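Replaced the cabinet hardware in a rental kitchen over the weekend. Notes on hole spacing, screws and finish follow, mostly for people about to order parts without measuring first.

1/ Measure center to center between the screw holes. Do not measure the outside length of the old pull. The outside length tells you how much door it covers and nothing about whether the new one will fit.

2/ My old pulls were sold as 3 inch. That is 76.2 mm. A 76 mm pull will go on. A 75 mm pull might, if the holes were drilled oversize. An 80 mm pull will not, and forcing the screws in at an angle strips the threads in the casting.

3/ Knobs need one hole, so they have no spacing problem. They have a rotation problem. A knob on a single screw turns loose with use, and a round one can spin for months before you notice. A drop of medium-strength threadlocker on the screw fixes it. Keep it off painted surfaces.

4/ Backplates. If the old hardware left a ring or a dent in the finish, a plate covers it and you skip the refinishing. The plate also spreads the load on soft doors. Check that it sits flat before you tighten. A plate that rocks on a bead of old varnish will rock forever.

5/ Screw length is door thickness plus the thread depth the maker gives for the knob, plus the plate if you use one. Too long and the screw bottoms out with the knob still loose. Too short and you are holding on by two threads.

6/ Breakaway screws are scored so you can snap them to length with pliers. Snap, then run a nut off the cut end to clean up the thread. Or put the nut on before you cut and back it off after. Second way is easier.

7/ Sources. The Zulton catalog lists 3,883 separate hardware items and lets you filter by spacing in millimeters. Skanis has better prices but sorts by "style", so you open every page to find the one number you need. Avotiņš prints a full-size drilling template in each box, and it was accurate when I checked it with calipers.

8/ Finish. "Gray" covers at least pewter, brushed nickel, gunmetal and gray powder coat, and they do not match each other. Buy one piece, hold it against the door at 7 in the evening under the kitchen lights, then order the rest.

9/ On dark wood I prefer a gray knob on a long gray plate. Dark hardware disappears on a dark front and people end up grabbing the door edge.
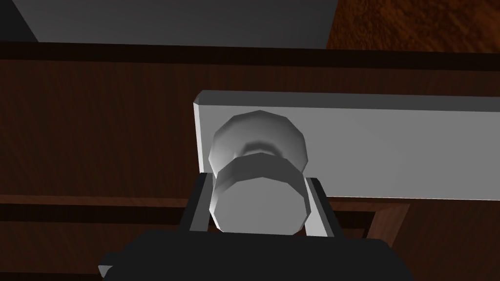

10/ Reply from Flandotholm: threadlocker is overkill, a split washer under the screw head does the same job and comes off clean. Fair point for solid doors. On particleboard the washer chews into the back face, so I would put a flat washer under it.

11/ Cost. Knobs, plates and screws came to 226 dollars for the whole kitchen. The cheapest quote for refacing the doors was several times that.

12/ Time was nearly 30 minutes for the first door and much less for the others, once I had a scrap-wood jig with a stop on two sides.

13/ Keep the old hardware in a labeled bag. In a rental you will be putting it back.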